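About Idska

Idska helps small companies buy their first robot. We do the planning and the budgeting, and we stay through the first months of use. We don't build robots and we don't take commission from anyone who does. Our customers pay us a flat fee, agreed in writing before we start.

Nadja Hubmann opened the office in 2000, when most of the work was conveyors and palletizers for food plants. Robots with hands came much later. We are now 16 people in one building.

What we do

Most customers come to us with a price from a vendor and a question about whether it is fair. The price of the machine is usually the easy part. We ask for the rest: grippers or hands, spare fingers, power, network, floor space, insurance, training hours, and the time your own staff will spend standing next to the thing in the first year. Then we put it all on one sheet. Our standard budget sheet is called Bollo. It has a column for what the vendor quoted and a column for what we expect you to spend, and the second column is the one you should take to your bank.

Moser is our planning service for companies that have not picked a machine yet. It takes roughly 2 months. We visit, write down the jobs you want done, and sort them into jobs a robot can do now, jobs it may do with extra equipment, and jobs to leave with people. You keep the report and can use it with any supplier or with none.

Sosex is our trial floor. It has 692 square feet of ordinary rooms with ordinary furniture, and customers can book it by the day. We try small household and office jobs there before anyone signs a purchase order. Picking up litter and putting it in a cup or bin is one of the jobs we get asked about most, mainly by hotels and cleaning firms. A hand with several fingers costs a good deal more than a two-jaw gripper, and a day on the floor with your own trash is a cheap way to find out which one you need to pay for.
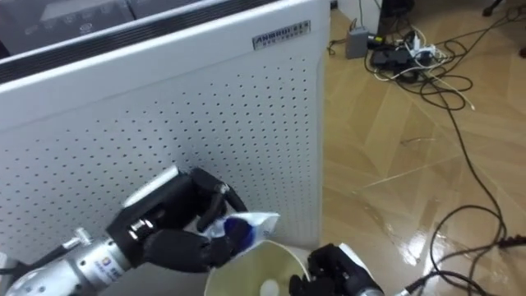 A crumpled wrapper held over a paper cup, next to the air purifier.

How we charge

A budget review is one fee, whatever the size of the order. Planning is billed in two parts, half at the start and half when you get the report. Trial days are billed per day and include one of our technicians. If you go on to buy, we will read the contract with you at no extra charge, including the service terms and the part about who pays for shipping on returns.

When to get in touch

Before you ask for quotes, if you can. Customers with a budget year starting in January often call us in April, and that leaves enough time for planning, a few trial days and a second round of prices. If you already have a quote, send it along with the list of jobs you have in mind and any floor plans. Rough drawings are fine.

Fees and booking terms on this page were last updated May 10, 2024.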